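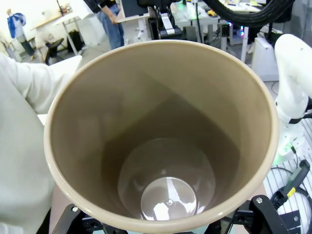 Operators wanted for robot teaching, Vumstead

Bevosum is looking for people who will show our robot arms simple tasks with cups, boxes and kitchen things. You guide the arm by hand, or you drive it by remote control from a desk, and the arm records each movement you make. One task is repeated many times, so patience matters more to us than a technical diploma.

Shifts are four hours, in the morning or in the afternoon, with a pause of 10 minutes in every hour. The first two shifts are training and they are paid the same as the others. A normal day pays 99 pounds for two shifts. The work starts in December and we have 40 places.

You should be at least 18, be able to stand for longer periods and have steady hands. Left-handed persons are very welcome. Please wear sleeves that fit close at the wrist, and leave rings and bracelets at home.

To apply, send a short letter to Beril Tokgöz, Bevosum, 171 Prydderch Road, Vumstead. Write which shifts you prefer. A CV is not necessary.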